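Drying Lemon Balm for Winter Tea

I wait all year for this! Lemon balm goes wild by the end of July, and one good afternoon of cutting gives you tea right through to October and well beyond.

Cut in the morning, before the sun gets strong. Take the top third of each stem and leave the flowering ones for the bees (they adore it). Shake off the bugs, rinse quickly in cold water, and blot with a clean towel.
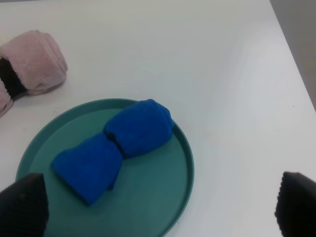
Blue towel on a teal-green plate.

Strip the leaves and spread them on a rack in one layer, none of them overlapping. I use my old Moser dehydrator at its lowest setting, but a warm attic works beautifully too. My neighbor Orest Mykhailiuk hangs his in bunches from the rafters and his tea is gorgeous, so pick whichever suits your house.

Start checking after a day. The leaves should crumble when you pinch them, and if they bend, give them longer. Pack them whole into jars and crush them only when you brew. The smell when you open a jar in January!

For a pot, pour 260 ml of just-boiled water over a big pinch of leaves, cover, and steep for seven minutes. 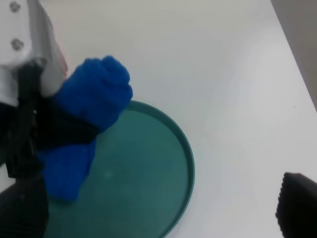
Can I dry mint on the same rack?
Dry it separately, or the lemon balm will pick up the mint flavor.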